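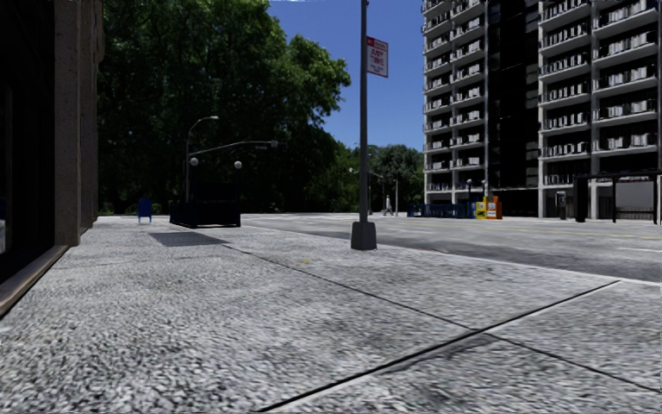

Vurden居民把菜种到阳台上,种子图书馆改为邮寄借种

2020年4月8日 本地生活

往年到了这个时节,Vurden种子图书馆门口那张长桌早就摆出来了,街坊们下班路过,总要停下来翻一翻那些牛皮纸小袋子,问问今年的番茄是什么品种,去年借走的豆子该还多少,顺便聊上半天家常。今年长桌摆不出来,大家也不方便聚到一起,不过让人高兴的是,借种子这件事并没有停下来,图书馆从本周起改成邮寄,只要是住在市区的居民,填一张表,种子就会装在普通信封里寄到家中,邮费由图书馆承担。

图书馆方面介绍,报名开放以后,已有1,335户家庭递交了申请,其中不少是从来没有借过种子的新面孔。首批500个信封已经交给邮局,余下的会按报名先后陆续寄出。每户可以选三种,生菜、小萝卜、罗勒和矮生四季豆要的人最多,香菜也出人意料地抢手(据说前几年它总是剩到最后)。选了番茄和辣椒的家庭要稍微多一点耐心,这两样需要先在室内育苗,信封里附了一张手写体印的小卡片,把温度、浇水和什么时候移栽都写得清清楚楚,字也特意印得大一些,方便老人家看。

申请最踊跃的是Iltedar一带。这里公寓楼多,院子少,许多住户在表格的备注栏里写道,家里只有一个阳台,有的甚至只有一道窗台,不知道能不能种出东西来。图书馆的答复是,当然可以!一个深一点的花盆就够种生菜,小萝卜更是不挑地方,从播种到上桌也就30天上下,对头一回种菜的孩子来说,这样的等待刚刚好。

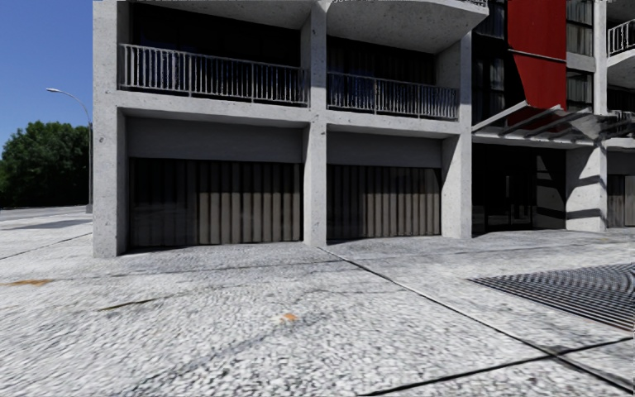
图片来源:Iltedar街区资讯

要提醒各位的是,Vurden四月的夜里还是凉,豆类不必急着往外放,等到5月再搬出去也完全来得及。朝南的阳台中午日晒厉害,刚冒头的小苗最好遮一遮;朝北的也别灰心,菠菜、香葱和薄荷都能长得不错。花盆请尽量放在地面或者稳当的架子上,不要挂在栏杆外侧,浇水的时候也请想一想楼下的邻居,垫个托盘,大家都省心。

种子有了,土从哪里来呢?这也是这几天打到图书馆的电话里问得最多的一个问题。老字号园艺店Rácz目前店面不对外营业,但仍然接受电话订购,小袋装的育苗土可以送到楼门口,付款和取货都不用见面。店里还整理出一批旧花盆,洗刷干净之后随订单免费赠送,送完为止。家里没有花盆的朋友也可以先用酸奶杯或者牛奶盒,底下扎几个小孔就行。

种上以后若是遇到麻烦,比如叶子发黄、苗长得又细又高,或者怎么等也不见发芽,可以到邻里论坛Nilico上新开的“阳台菜园”版块发帖,图书馆的工作人员每天下午都会上去看一看,老种植户们也很热心,一个关于罗勒该不该掐尖的帖子,前天晚上就热热闹闹地聊到了深夜。

至于借了种子怎么还,规矩和从前一样宽松:秋天留得下种的,晒干了装进信封写上品种寄回来;留不下来的也没关系,明年再说。图书馆只希望大家留种的时候挑长得最壮实的那几棵,别因为舍不得吃,把最小的留了下来。

报名表可在种子图书馆网页下载,也可以打电话请工作人员代填。本轮申请到种子发完为止,已经报过名的家庭请不要重复提交,信封寄出后通常两到四天可以收到。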